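Covered Pots, Vented Lids and Corn on the Cob: Frequently Asked Questions

Khunthong Cookware Notes
Maintained by Ramiro Nieto. Last revised Nov 20, 2023.

This page collects questions received about small two-handled pots with glass lids, and about cooking whole ears of corn in them. It applies to any pot of this general type. Where an answer differs for the Lolum or Civatwood ranges, the answer says so.

FITTING AND SIZE

Will a whole ear of corn fit in a small pot?

Measure the inside diameter of the pot at the base, then the length of the husked ear. If the ear is shorter than the base, it lies flat and the lid closes without contact. If it is longer, there are three options: trim the stem end, break the ear in half, or stand it up. An ear wedged at an angle across a narrow pot usually touches the lid and lifts it on one side.

Measure with the silk and stem removed. Stem stubs vary a great deal and add nothing to the cooking.

Is it better to lay the ear down or stand it up?

Lay it down if it fits. A horizontal ear needs only enough water to cover its thickness, and the kernels cook evenly from tip to stem. A standing ear needs a taller pot and more water. If the water stops halfway up, the lower kernels boil and the upper kernels steam. Both end up edible, but the upper part takes longer.

When handling the ear, hold it near the middle. The tip is thin and the weight sits toward the stem end, so an ear held by the tip tends to swing and knock the rim.
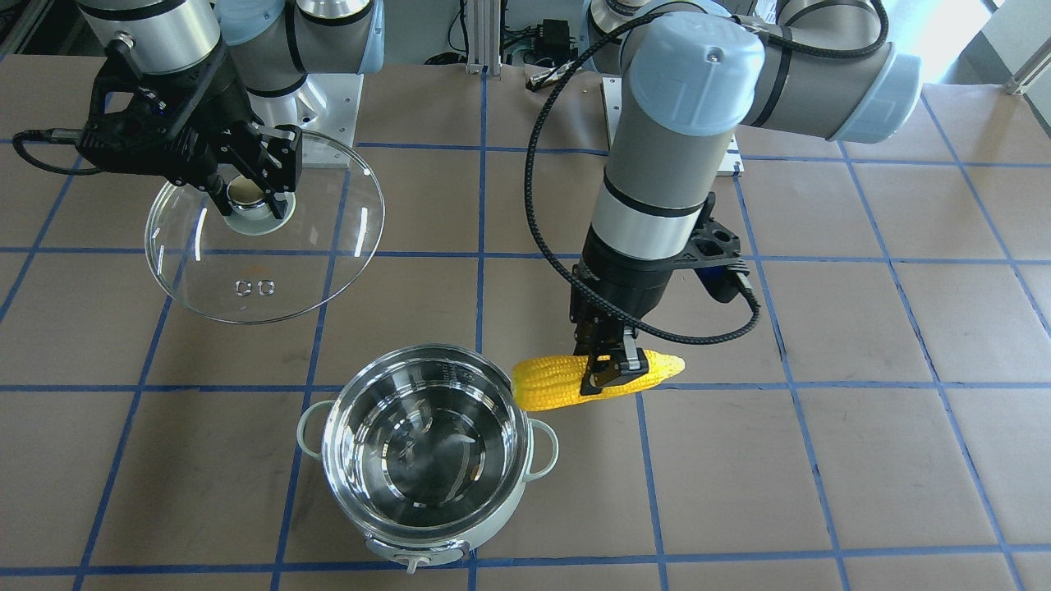 Set the ear down inside the pot and do not drop it from the rim. A dropped ear splashes, and over a hot burner the splash is the most common cause of minor burns reported to us. Lower it until it touches the base, then let go.

Can I put the ear in before the water?

Yes. For a small pot this is the easier order. Place the corn, add cold water until it is covered, cover the pot and heat. The alternative, adding the corn to boiling water, gives a more predictable cooking time but requires tongs.

How do I place an ear upright without it falling over?

Put the stem end down. Trim the stem flat first, with the cut square to the length of the ear. Keep hold of the ear until it either stands on the base or leans steadily against the wall. In a wide pot a single ear will often lean, and that is acceptable as long as it clears the lid.
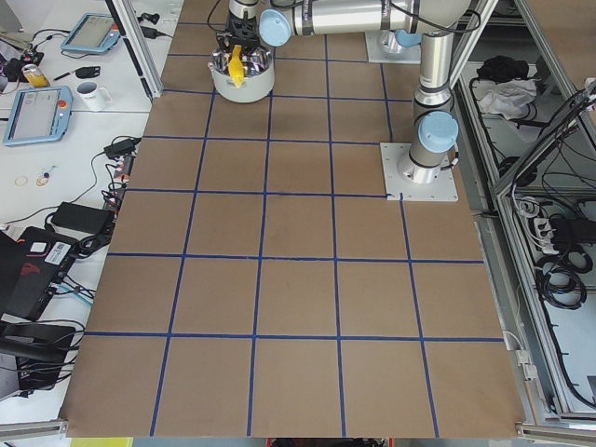

Yellow item upright in a round pot with a polished metal interior.

Two ears support each other better than one. If you only have one and it keeps sliding, lay it down or break it.

How much clearance should there be under the lid?

Enough that the lid sits on the rim all the way around. Any gap can be checked by pressing lightly on opposite sides of the lid. If it rocks, something is touching the underside or the lid is not seated. Domed lids give some extra height at the center and very little near the rim, so an upright item should stand close to the middle.

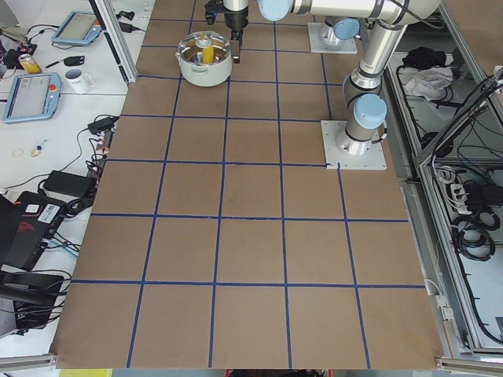
Covered pot with two side handles; a yellow item is visible upright through the glass.

LIDS AND VENTS

What are the small holes in the lid for?

They release steam. Without a vent, pressure under the lid lifts it, drops it and lifts it again, which produces rattling and pushes water over the rim. Some of our lids have one hole and some have a pair. The metal ring around each hole is a grommet. It protects the edge of the glass, and a lid with a loose or missing grommet should be taken out of use.

Which way should the vents face?

Away from the person cooking and away from any handle you intend to touch. On a round lid this can be set by turning the lid before the heat is on. Steam leaving a vent is hard to see close to the hole, so do not rely on looking for it.

If you lift the lid, tilt the far edge up first. The steam then leaves on the side away from you. The usual mistake is to lift the near edge to look in.

The lid knob turns in my fingers. Is that a fault?

A knob that turns is loose. Hold the knob still and tighten the screw on the underside with a hand screwdriver until the knob no longer moves, then stop. Overtightening puts stress on the glass at the hole. On Civatwood lids there is a washer on each side of the glass; if either is missing, do not tighten at all until it is replaced.

Can I judge the corn through the glass?

Partly. You can check that the water is moving, that the level has not dropped, and that the ear is still covered. You cannot judge tenderness by color. Reflections from overhead lights also hide a good deal of what is under the lid, and moving your head to one side helps more than wiping the glass. 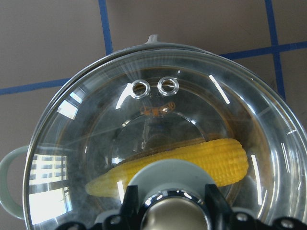 If the glass fogs over completely, leave it. Lifting the lid to check loses heat and lengthens the cooking time, which matters more in a small pot than in a large one. Use a timer and test one kernel with a fork at the end.

Is the glass safe to put down on a cold surface?

Not straight from the stove. Put a hot lid on a dry folded towel, a wooden board or a cork mat. Do not place it on wet stone or in the sink. Allow it to cool fully before washing.

A chipped edge cannot be repaired. Discard the lid, even if the chip is small.

HANDLES, INTERIOR AND CARE

Do the side handles stay cool?

Do not assume so. Temperature depends on handle material, burner size and cooking time. A gas flame wider than the base will heat any side handle. Use two dry cloths or mitts, one per handle, and lift with both hands. Never lift a pot with water in it by one loop.

Does corn stain a stainless steel interior?

No. A faint rainbow tint or white film may appear after boiling. The tint is heat discoloration and the film is mineral deposit from the water. Both come off with diluted white vinegar: bring it to a low simmer, leave it to cool, rinse and dry. Adding salt to cold water can leave small pits in the steel, so salt the water once it is boiling, or salt the corn at the table.

How do I clean the vent holes?

Use a soft brush or a cotton swab. Corn silk collects under the grommet and dries hard. Soak the lid in warm water with dish soap before brushing. Do not push metal tools through the hole.

Can the lid be stored on the pot?

Yes, provided both are dry. Turn the lid upside down so that the knob sits inside the pot – this keeps air moving around the rim and saves height in a cabinet. Place a cloth between the knob and the base if the knob is metal.

Are replacement lids available?

Lolum lids are sold individually under part number 151. The knob and screw set is part number 91. Flukine handles both, and unused parts can be returned within 30 days. Measure the rim of your pot from outside edge to outside edge before ordering, and check the lid for its own size marking if it has one. Civatwood replacement lids will be listed again in February.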